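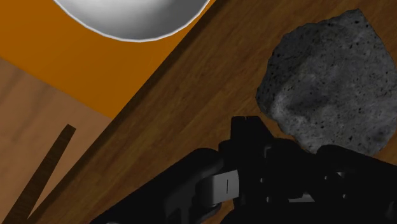 By Iresha Gamage
Set-up guide, part 4 of 7

Section 4: Building a watch order for a long-running series

Read section 3 first if your player hasn't been registered. Everything below assumes that Clastetti is installed, that you have signed in, and that at least one series is in your library. I've used Desudden as the worked case throughout, mainly for the mess it is in: a drama that ran for years, changed channel, lost its lead actor for a season and got a spin-off, Plindmont, whose episodes cross over with the parent show whenever the writers felt like it.

Clastetti says it will sort all this out for you. Its own welcome screen promises "the perfect viewing order in one tap". I have tapped. Keep reading.

4.1 Before you start

You will need:
The series in your library, with every season showing
The broadcast list, either from the box set booklet or the broadcaster's own pages
Half an hour, whatever the welcome screen says

Caution: Do not press Perfect Order until you have made a backup (4.2). The button overwrites your watched marks as well as the order, and the Undo arrow beside it only brings back the order. I lost my marks for two seasons this way and had to work out where I'd got to by watching the "previously on" bits.

4.2 Making a backup

1. Open the series page and press Menu.
2. Choose Lists, then Save a copy.
3. Give the copy a name you'll recognise. The suggested name is the same every time, so a second backup will replace the first without asking.
4. Press Save and wait for the tick.

Note: The tick appears when the copy has been sent. It doesn't mean the copy arrived. Go back into Lists and check that it's there.

4.3 Choosing a starting order

Clastetti offers three. You can change your mind later, though you'll lose any hand-made moves when you do.

Broadcast order. Episodes run as they were first shown. Dull, and the one I recommend. Desudden was written by people who knew what viewers had already seen, and the surprises work best that way.

Story order. Episodes run by when they are set. On paper this is tidy. In practice it puts the flashback episode from season six at the very front, so a newcomer learns who the stepfather is before meeting him. Fans who swear by story order have nearly always seen the show already.

Perfect order. The makers describe this as a blend, based on what viewers enjoyed. They don't say which viewers, or how anyone measured it. When I ran it, the season two finale came before the episode it follows on from. I ran it again after the October update and got a different list, with the same fault.

To choose:

1. On the series page, press Order.
2. Pick Broadcast, Story or Perfect.
3. Press Apply. The page will go blank for a moment while the list is rebuilt.
4. Scroll to the end and look for episodes headed Unplaced.

If nothing is unplaced, go to 4.5.

4.4 Dealing with unplaced episodes

Unplaced episodes are the ones Clastetti couldn't match. They are usually holiday specials, two-parters sold as a single film, and anything shown out of turn abroad.

1. Select the first unplaced episode and press Info.
2. Look at the code at the foot of the panel. In my library the Desudden winter special is 678 and the missing second half of the pilot is 203.
3. Find the same title in your broadcast list.
4. Press Move, then scroll to the episode it should follow.
5. Press Place after. Don't use Place before, which in the current version puts the episode two slots too early.
6. Repeat until the Unplaced heading has gone.

Note: The codes are no guide to the order. Episodes 798 and 800 in my library sit next to each other in the list but come from different seasons, and the second is a cast interview. Go by title.

Caution: If two episodes share a title, check the running time before moving either. Desudden has two called "The Long Way Home". One of them is a repeat with a new opening, and Clastetti treats it as fresh material.

4.5 Adding a spin-off

This is the part people write to me about. The advice on fan forums is that you must weave Plindmont into Desudden episode by episode or neither will make sense. I tried it the forum way and then the plain way, and I don't believe it. The crossovers are mostly somebody from one show walking into a bar in the other, having a drink and leaving.

Two of them do carry real plot, the courtroom story and the funeral. Link those and leave the rest alone.

1. Open Plindmont and select the crossover episode.
2. Press Menu, then Link to another series.
3. Choose Desudden, then the matching episode.
4. Set the link to Play next. The other setting, Suggest, puts a small banner over the closing credits, where you will miss it.
5. Press Save.
6. Go back to Desudden and check that the link shows at that end too. If it doesn't, make it again from there.

Note: After a linked episode has played, Clastetti should take you back to the series you came from. Mine does this when the episode is watched in one sitting. If I stop part way, it carries on with the spin-off and says nothing.

4.6 Hiding spoilers

The Hide Spoilers switch is under Settings, Viewing. It is on by default and covers less than you might hope. It blurs the episode summary. It doesn't blur the title, the guest cast or the thumbnail, and on Desudden the thumbnail for the season four finale is a gravestone with a name on it.

1. Go to Settings, then Viewing.
2. Leave Hide Spoilers on.
3. Turn off Show thumbnails.
4. Turn off Show guest cast.
5. Go back to the series page and check that the rows now show titles only.

There is no way to hide titles. I asked the support desk and was told it was being looked into, in the same words they used about the Undo arrow.

4.7 If you use a Tuhumury box

The Tuhumury keeps its own copy of your order and refreshes it when it feels inclined. After any change above, switch the box off at the wall, leave it until the front light goes out, and switch it on again. The Refresh Now command in its menu has never changed anything on mine.

If the old order is still showing, remove the series from the box, restart, and add it again. Your backup from 4.2 will not be touched. Check it anyway.

Section 5 covers sharing a list with someone else in the house, and what happens to your marks when they fall asleep in front of it.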